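How I Set Up a Slope-Sided Bin for Small Parts

Posted 9 July 2025

I've been putting this off since May, when I first promised to write up my bin (a few of you have asked, and one of you has asked three times!). So, grab a coffee. Mine is a big gray thing with walls that slant in toward a flat floor, and I love it way more than a person should love a bin. Anything you toss at the edges slides down to the middle, so you're not digging in corners for the one piece you need.

What you'll want on hand: the bin, a sturdy table, a bar clamp or two, a rag, dish soap, a little masking tape, and a handful of small wooden blocks for testing. I got my paint from Trevach and my clamps from Lombardi, but use whatever's on sale near you.

Step 1. Pick the table first. I tried mine on a folding table and it wobbled so badly I gave up in 2 minutes. Go with something heavy, and put the bin where you can reach the far wall without leaning your belly on the rim.

Step 2. Clamp it. Set one jaw over the rim and the other under the tabletop, snug it up, give the bin a shove, then snug it up again. A corner is the best spot because the rim is stiffest there. Don't crank it like you're changing a tire, though – I bent a rim on my first bin doing exactly that and it never sat flat again. 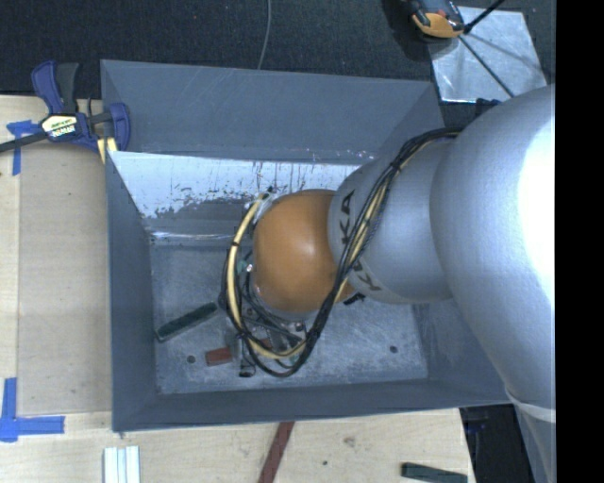

Step 3. Wash the slopes. Warm water, a squirt of soap, and work from the rim down so the dirty water ends up on the floor where you can mop it out. If you let drips dry on a light-colored panel they'll stain, and then you'll be scrubbing forever (ask me how I know). Dry the seams where the walls meet the floor too. Grime loves that edge.

Step 4. Touch up the paint, or don't. I used a matte blue-gray from the Grurna line on my first bin and it looked gorgeous for a whole week. Blocks bang against the bottom of the slopes all day long, so that's where it chips. If chips bug you, sand the spot lightly, do two thin coats, and let it sit overnight. The floor I leave alone now. It's going to get scuffed whatever you put on it.

Step 5. Test with blocks. Take two rectangular ones in different colors, so you can tell at a glance which is which, and let go of them from the rim on opposite sides. They should end up on the flat part. If one hangs up halfway down, feel along the slope with your fingertips for a dried paint run or a bit of old tape and scrape it off. Then drop them again from the corners, which are always the sticky spots.

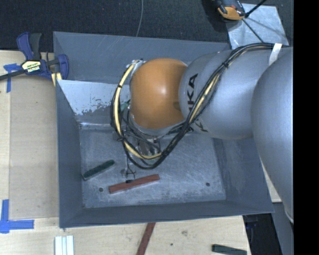
The green block and the reddish-brown one, both on the floor of the bin.

Dark colors show up really well on a light floor, by the way. I once used plain unpainted blocks and kept losing track of them, which got old fast.

Step 6. Keep the load small. Two or three pieces at a time is plenty while you're getting a feel for it. Pile in more and they stack up against the bottom of a slope, and you're back to digging.

On cost: I paid 58 dollars for the bin secondhand, and new ones at Nirna were going for 295 when I looked. Check the corners for cracks before you hand over any money, and bring a tape measure, because they're bigger than they look in the listing!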